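How Does a Phone Know You Are Tilting It?

Maybe you have played a racing game where you steer by turning the whole phone. Tip it to the left and the car goes left. Hold it level and the car goes straight. There is no steering wheel, so how does the game know?

Inside the phone is a very small part called an accelerometer. You say it like this: ak-SELL-er-OM-uh-ter. It can sense movement, and it can also sense the pull of gravity.

Think of a ball in a shallow box. When the box is flat, the ball stays put. When you tip the box, the ball rolls to the low side. By looking at the ball, you can tell which way the box is leaning.
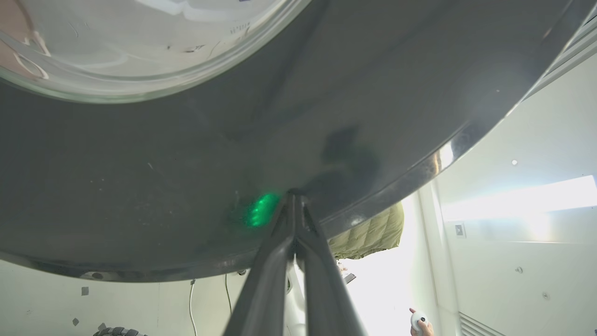
An accelerometer works a little like that box. In place of a ball it has a tiny weight held by tiny springs. When the phone tips, gravity pulls the weight a bit to one side. The phone measures how far the weight has moved and turns that into a number.

The game reads the number many times every second. In the racing game Varnitz, for instance, the numbers run from 0 to 100. Zero means the phone is level. A small number makes the car drift, and 100 makes it turn as sharply as it can.

Duyên Thái, who makes games at Woritz, says the hard part is shaky hands. "Everybody's hands wobble. If the car followed every wobble, you would never stay on the road." So her game ignores any number under 2.

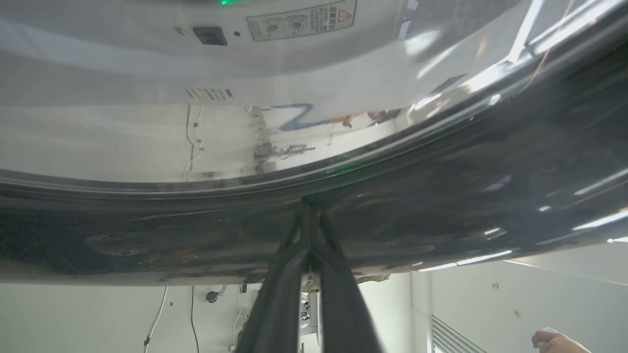 Warning label with a red triangle and an exclamation mark.

Many phones have a second helper called a gyroscope (JY-ruh-skope). It senses how fast the phone is turning. Games that let you look around by moving the phone often use both parts together.

Try it yourself

Open a tilt game and play one round sitting up. Then play a round lying on your back. Did the steering feel wrong? Some games have a button marked "calibrate." Press it, and the game takes the way you are holding the phone now as its new level.

Words to know

Gravity: the pull that brings things down toward the ground.
Sensor: a part that measures something, such as light, heat or movement.
Calibrate: to set a measuring tool so that it starts from the right place.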